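Drolletti cloth handling set – README

Last touched 21st May. If you spot a mistake, tell me (Stela Ilie) and I'll fix it in the next copy.

What's in the folder

Short recordings of people picking up, moving and putting down soft things with a hand-held gripper, in ordinary rooms full of ordinary stuff. There are 17 rooms so far and 12 people who collected in them. Van Acker and Mekora lent us most of the rooms, and Clirnex looks after the storage, so please be nice to their server and don't pull the whole lot at once.

House rules for collecting

I wrote these down after reading through everyone's notes and finding we all had our own habits, me included.

Leave the room as you find it. I know it's tempting to clear a nice bare patch first – please don't! We want the prints and the piles and the odds and ends, the way people live with them.

Pick one item per recording and stick with it. Before closing the gripper, check that the pads are clean and the pivots move freely. Go in slowly, close, and keep the cloth between the fingertips while you move. If it slips, carry on and mark the recording as a slip. Slips are useful and I really don't want them thrown away.
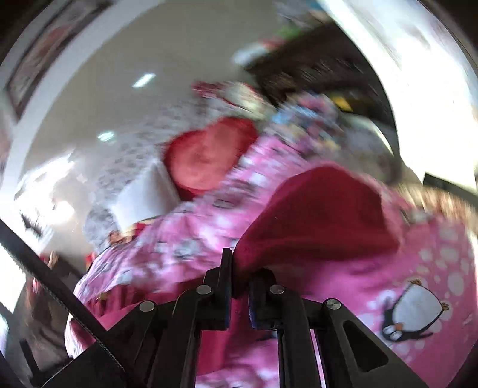 Red fabric between the fingertips, with the pink penguin print underneath.

Blur is fine when it comes from moving at a normal pace. I used to bin anything smeary and I've changed my mind, so a recording only goes out if you can't follow the fingertips for 2 seconds or more. Strong light from a window is fine too, by the same test.

Labels

Say what the thing is in plain words: "red fabric", "pink printed fabric". If you can't tell whether it's a pillowcase or a shirt, write "fabric" and move on (a wrong guess takes me far longer to find than a vague one). Left and right always mean left and right as you look along the gripper.

Privacy

Ask everyone in the home before you start. Faces, post and screens get blurred before upload, and framed photos count as faces. Anyone can ask for their room to come out of the set, with no reason needed, and we'll take it out within 15 days.

Known gaps

Hardly any wool, not enough dark rooms, and far too many blankets. More towels are on the way in the next batch, still to be labelled.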